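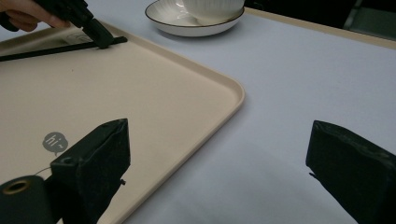 Call for Participants: Comparison Study of Hand-Held Grippers

The Manipulation Laboratory at the Dunleavy Institute invites applications from adults who wish to take part in a paid study of hand-held grippers. The study compares two finger designs, designated Vudness and Piklow, on ordinary tabletop tasks. Applications close on Sat 2 September.

Purpose of the Study

Recordings made with hand-held grippers are used by the laboratory to train the controllers of its robot arms. The quality of those recordings depends on the shape of the fingers and on the skill of the person holding the tool. The present study will measure how quickly new operators become consistent with each design, and which kinds of objects cause the most failed grasps. Slender objects laid on a tray, such as a stick or rod, are of particular interest, as are cups standing on saucers.

What Participants Will Do

Participants will attend seven sessions of 65 minutes each. In every session the participant will use both designs to pick up, move and set down household objects on a table. Some tasks require two grippers to be used at the same work surface. A camera mounted on the gripper records the fingers and the area in front of them. Participants' hands may appear in the recordings. Faces are not recorded intentionally, and any footage in which a face can be recognized will be deleted before analysis.

A short written questionnaire on comfort, grip effort and visibility of the fingertips follows each session. The order in which the two designs are used will be assigned by the laboratory and cannot be changed on request.

Eligibility

Applicants must:

be at least 18 years of age;
be able to hold and squeeze a hand tool for periods of up to ten minutes, with rest between periods;
have normal or corrected vision;
be able to attend all sessions in person at the Wamasico Building.

No experience with robots is required. Persons who took part in the pilot study in February are not eligible, as their earlier practice would affect the results. Left-handed applicants are encouraged to apply and should state their preferred hand in the application.

Payment

Participants receive $54 for each completed session, paid by bank transfer at the end of the month. Participants who withdraw will be paid for the sessions they have completed. Travel costs are not reimbursed.

Data and Consent

Participation is voluntary and may be ended at any time without giving a reason. Recordings are stored under a participant number, separately from names and contact details. A consent form will be provided before the first session. Participants may ask for their recordings to be removed until the data set is closed for analysis.

How to Apply

Applications should be addressed to Yiğit Duman, Study Coordinator, Manipulation Laboratory, Room 7, Wamasico Building. Please include your name, a telephone number, your preferred hand and the times of day at which you are available. Selected applicants will be invited to a brief introductory visit, at which both grippers may be tried before consent is given.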